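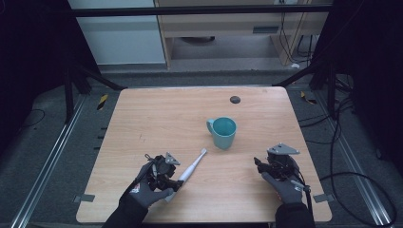

Baumgart3088 asked if the robots will take our jobs or only make them different, and how to tell it to the older colleagues. We are 30 people at Flavano, packing bathroom goods. Since August four of us don't pack anymore. They work at a table with grippers in both hands, and the robot should learn from them. Is it the same at your place?

enari_56
With us the job became different. I did the gripper work for one season. You pick up a mug or a toothbrush many times, and in the evening the wrists hurt, but the back is better. Please ask early who pays for the training hours. We asked too late and lost some money.

mosance
same here, nobody was fired yet

Plumtree3112
I would tell the colleagues the truth, also the part which is not decided. Our boss said "nothing changes" and then the late shift was gone. People were more angry about the sentence than about the shift.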